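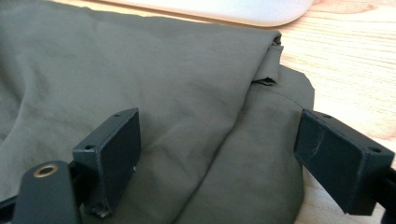

Clerimau's free mending and folding table is back for March, and the coats are already piling up. The hall on Ginness Street took in 816 pieces of clothing last winter, most of it jackets, and organizers say this year is on track to beat that easy. Plenty of it comes in like the olive-green piece on the pale wood table, crumpled and half folded over on itself, and it all has to be checked, shaken out and folded before it goes anywhere. Doors open 9 a.m., last drop-off 3 p.m.

The drive is run by Loretta Ruiz-Ortega, who started it out of her garage and moved to the hall when the garage gave up. Clothes go to the Hidness shelter first, then the school closet on Bragança Avenue, then whoever asks.

"People bring good stuff," Ruiz-Ortega said. "They just bring it in a ball."

So, folding. Every piece gets laid flat, pockets emptied, seams looked over, zipper run up and down twice. Anything with a split goes in the mending bin. Anything stained past help goes to rags. The rest gets folded in thirds, sleeves in, and stacked by size with a paper tag on top.

Pockets are the slow part. Last winter's finds included bus passes, a set of house keys, a hearing aid battery, a grocery list for a party that must of been pretty big, and 30 dollars in fives, which went in an envelope at the desk and was claimed the same afternoon. Keys and cards are held until the end of the month. Cash too. Call before you come down for it.

Tahira Jatoi is on mending again. She will do seams, buttons, hems and simple zipper pulls while you wait if the line is short, otherwise leave a name and come back the next day. No leather. No down jackets either – the feathers got everywhere last time and the hall asked for that not to happen again.

Light jackets and overshirts are what the shelter wants most right now, Martim Frade said. He drives the van to Hidness. Heavy coats are covered through spring. Adult medium and large go fastest, kids' sizes 8 to 12 right behind. Shoes not needed. Please, no more single gloves.

There was some grumbling over the winter about sorting times, with bags sitting by the side door for days. Frade said thats been fixed. Bags get opened the day they come in now and nothing is left on the floor overnight. The goal is 40 folded stacks out the door each week, up from a bit under that in the fall.

Money: the hall is not charging rent this year but thread, tags and gas for the van still cost. A jar at the front table is meant to bring in 500 dollars by the end of the month. Kinga Sipos is matching the first half of it from her shop. Checks okay, make them out to the hall and write "coats" on the line.

Help is needed mornings, mostly for checking and folding. No sewing needed, Jatoi will show you the fold, it takes two minutes to learn. Bring your own scissors if you have a pair you like – the ones at the hall are dull and there are only a few to go around. Coffee is on the house.

If you're dropping off, a few things that would speed it up:

Wash it first. Turn it right side out. Check the pockets, inside ones too. Close the zipper. Tie bags loose so they can be opened without cutting. Don't leave anything outside after 3, it rained on a whole load in February and all of it had to be washed over again.

Parking is in the back lot off Bragança. The front ramp is open but the left hand door sticks, so pull hard or use the bell. Questions to Valter Correia at the hall desk, mornings are best.

Pickup for families is afternoons from 1 p.m., no paperwork, no ID. Just come in and ask. If your size isn't out front there may be more in the back room that hasn't been tagged yet, and somebody will go look.

RECENT ITEMS
Ginness Street water main work pushed back again
School closet adds evening hours
Library book sale moves to lower level
Lost dog near Hidness road found, owner sought
Bragança Avenue crosswalk gets new paint

Contact the news desk | Copyright Clerimau Neighborhood News, all rights reserved | Back to top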